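We use cookies to remember your language and region. Accept all | Manage settings

Search this site: Enter keyword Go

Posted workers and short assignments: frequently asked questions

Last updated July. By the Tranora editorial desk

Who is this page for?

Employers who send staff to work in another country for a limited time, and agencies that place workers with a client abroad. It does not cover people who move permanently and take a local contract. Those workers fall under the host country's rules from their first day.

What counts as a posting?

A worker is posted when the home employer keeps the contract, pays the wage and sends the person to carry out a service elsewhere. The assignment must have an end date. An open-ended assignment is treated in most countries as local employment.

Which wage applies?

The higher of the two. If the host country or its sector agreement sets a minimum above the home wage, the difference has to be paid for the whole assignment. Travel and lodging costs repaid to the worker do not count towards the minimum. They must be shown on a separate line of the payslip.

How early must we file the notice?

Before work starts. Tranora asks clients to send the completed form 14 days ahead, which leaves time to correct names and passport numbers. Forms received after noon on Friday are handled the next working week.
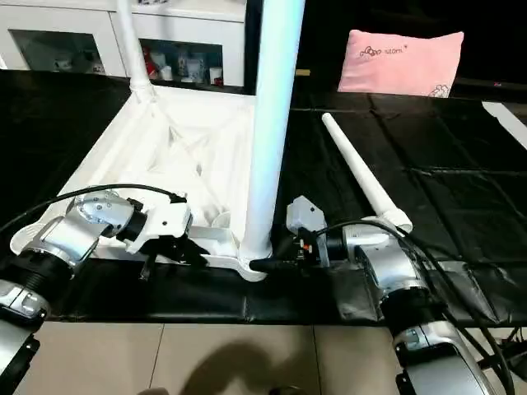 How exact does the job description on the notice have to be?

Inspectors compare the notice with the tasks done on site, so a general entry such as "production work" is often sent back. State the object, the task and the workplace. For taking apart a floor lamp with a tall pole and a triangular base, "dismantling of lighting products, at table" is sufficient. If the tasks change during the assignment, file an amendment under the same reference.

Can a worker be posted to two clients at once?

Yes, but each client needs its own notice. In the Finent portal, open the first notice, choose "Copy" and replace the client details. Hours must be recorded separately for each site.

What does the service cost?

The fee is 449 euros per assignment, including one amendment. Payroll comparison is carried out by Baumgartner and invoiced separately.

Which documents must be kept at the workplace?

The contract, the social security certificate, payslips for the period worked and the daily time sheets. Paper or electronic copies are accepted. At the Dinside site they are held at reception, and the contact person on the notice must be able to produce them on request.

Subscribe to our newsletter for rule changes by country. Enter your email address Sign up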